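Cultia Community Help > Workplace > Automation and your job

They automated my drawer inspections. What am I for now?

Posted by Kamran Moradi

I work for a cabinet company called Caltthorpe, in the kitchen display end of things. For 11 years on and off my job has included opening and closing drawers. You would be surprised how much of it there is. Before a new island goes into the catalog, a person has to find out whether a hand fits behind the pull and whether the deep bottom drawer clips you in the shin.

In March the company bought a planning package called Clutedis. Now a simulated robot arm does the reaching, in a simulated kitchen, overnight, while I am asleep and not being paid. The last batch was 2,201 attempts. My part is to come in at eight and read which ones failed. My manager calls this "moving up the value chain." My chair has not moved.

Has anybody else been through this? Do I learn the software, or do I update my resume?

Rattana Jaidee

Both. Learn the software first, because it goes on the resume.

I do the same work at Barrientos and we switched over before you did. What changed for us was less the number of people and more who got listened to. The fitters used to settle arguments by walking over to the sample kitchen and yanking on something. Now the argument is settled by whoever can open the file, and for the first few months that was one guy named Farzad Mazandarani, who had never installed a drawer in his life. Nice man. He signed off on a corner unit that needed a third elbow.

So get your login early. Ask to be in the room when they decide what counts as a failed attempt. That decision used to live in your hands and it's now a setting in a menu — somebody picked the default, and I promise they didn't ask a fitter. Also ask in writing whether reading the overnight results is a new job title. Ours was, after 4 of us asked at once.

Parvaneh Mazandarani

dont worry about it, they said the same thing about the label printer and we still have a guy for the label printer

Ghazal Rezaei

I'm on the software side, so throw what you like. Your eye is still needed, and the screen is where you should be using it.
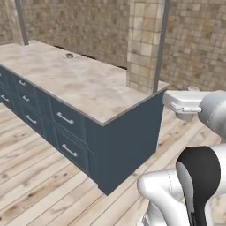

Caltthorpe, Thursday, December 26, 2019

Yes, the day after Christmas. The arm doesn't take holidays, so apparently neither do I. Look at where it is: up level with the countertop, reaching toward the island from the side with the plain end panel. The bar pulls are on the long face. A fitter would spot that before the coffee was poured and ask why we're starting from there. I had to have it explained to me.

I got that from spending 5 mornings next to the people whose work I was supposed to be speeding up. It should have been in the plan from the start, and it was in nobody's budget. Kamran, ask for those mornings. Call it training, and make sure it says which of you is training the other.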